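Mal-soon Yang has strong feelings about finger pads. We've barely sat down at her workshop table in Brokberg when she slides a pair across to me and tells me to squeeze. "Go on, harder than that," she says. "Everyone's too polite with them."

She has spent most of the winter comparing hand-held grippers, the sort you squeeze yourself while a small camera records what the fingers are up to, and she is having a lovely time. Two designs have made it to the final round, both with chunky, block-shaped fingers and a camera looking down between them.

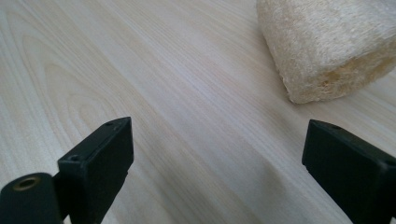
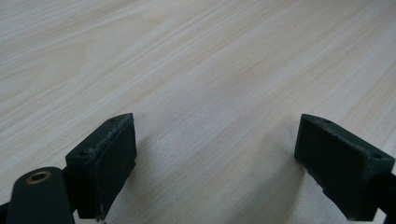
Open fingers over the table, from the comparison.

"I started out thinking it would be all about grip strength," she says. "It was what I measured first, and I've got pages of it. Then I handed the things to other people and they all talked about what they could see! Where do the tips sit, how much table is left over, can I tell when I'm lined up. So I threw out half my plan and began again."

The new plan is wonderfully simple. Each tester gets 27 objects, nothing heavier than 300 grams, and picks every one of them up with both grippers. A loofah is on the list, and she lights up when I ask about it. "Oh, I love the loofah. It squashes, it's fuzzy, and it's a different animal at the cut end. A hard block tells you very little. With a loofah you find out quickly who's squeezing too much."

Her colleague Driss Amrani, who prints most of the spare parts, is a little more reserved. He'd like to see pads that can be swapped in under a minute, and he has views on screws. "Two per finger is fine," he says. "Four and people stop changing them. I'd stop changing them."

I ask whether the camera gave them trouble. Yang laughs and fetches a notebook. The first lens they tried, back in November, was so wide that small things near the tips became a smudge. The one they use now is a compromise - the fingers stay in view the whole time, but anything tall has to be approached from a bit further back. She'd still like to try a second camera on the side, though Amrani thinks the wrist is heavy enough already.

So far 11 people have been through the full set. Yang wants 1000 clean recordings for each gripper before she picks a favourite, and she won't be drawn on which way it's going. "Ask Driss, he's got a bet on," she says, already reaching for the loofah again.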